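Ticket 91 - Pince droite : jeu au serrage et lâchers sur textile fin
Banc bimanuel, caméra fixe 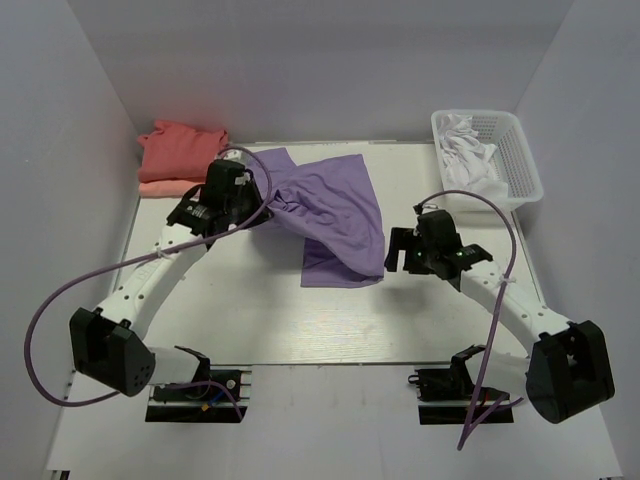
Essai de pliage, tissu violet. Pince gauche en prise, pince droite ouverte.

Statut : en cours
Ouvert par : Tonantzin Hinojosa
Ouvert le : 27 août
Matériel : doigts Praletti (lot d'origine) contre doigts Flirkik, contrôleur Peixoto
Priorité : moyenne, haute selon la personne qui replie le linge derrière

Symptôme
Avec les doigts Praletti, la pince droite saisit correctement le tissu violet puis le relâche au moment où le bras gauche tire. La gauche, montée à l'identique, tient. Sur 25 cycles, 17 se terminent avec un coin par terre et un contrôleur qui annonce une prise réussie. On admire la confiance.

Déjà vérifié
- Vis des doigts resserrées au couple, des deux côtés. Aucun changement.
- Câbles violets débranchés, rebranchés, puis échangés entre les bras. Le défaut reste à droite.
- Zéro de la pince refait trois fois. La troisième pour la forme.
- Redémarrage complet du contrôleur. Oui, éteint et rallumé, merci au support Peixoto pour la suggestion.

Suivi 1
Doigts Praletti permutés gauche/droite. Le défaut ne suit pas les doigts, ce qui innocente Praletti et m'oblige à retirer deux phrases de mon message précédent. Reste l'actionneur, ou le réglage d'effort.

Suivi 2
Paramètres exportés via Cendatach. Limite d'effort gauche : 100. Limite d'effort droite : 25. Personne ne se souvient d'avoir touché à ce champ, le journal des modifications non plus - il était désactivé. Je l'ai réactivé.

Suivi 3
Limite droite remontée à 100. Le tissu violet tient pendant la traction. En revanche la pince marque maintenant la maille du haut rouge corail plié, et elle met un temps fou à se rouvrir. Redescendu à 91 : mêmes traces, réouverture normale. On progresse par petites vexations.

Suivi 4
Montage des doigts Flirkik à droite seulement, limite laissée à 91. Prise plus nette sur une seule épaisseur, moins bonne dès qu'il y a un ourlet. Les Praletti font exactement l'inverse. Le comparatif promis pour octobre s'annonce donc très tranché.
À noter : la fixation Flirkik demande une clé que Flirkik ne livre pas. Demande d'achat envoyée, celle de l'atelier a été empruntée à durée indéterminée.

Reste à faire
- Remettre les Praletti à droite et refaire 25 cycles à 91, même tissu, même position de départ.
- Refaire la série sur le linge blanc de la corbeille, sans le trier avant.
- Demander à Peixoto sur quoi repose exactement l'état « prise réussie », s'il repose sur quelque chose.
- Vérifier que la limite d'effort survit à une mise à jour du contrôleur.

Ne pas fermer ce ticket avant la seconde série. Il a déjà été fermé une fois, automatiquement, pour inactivité, pendant que je changeais les doigts.

T. Hinojosa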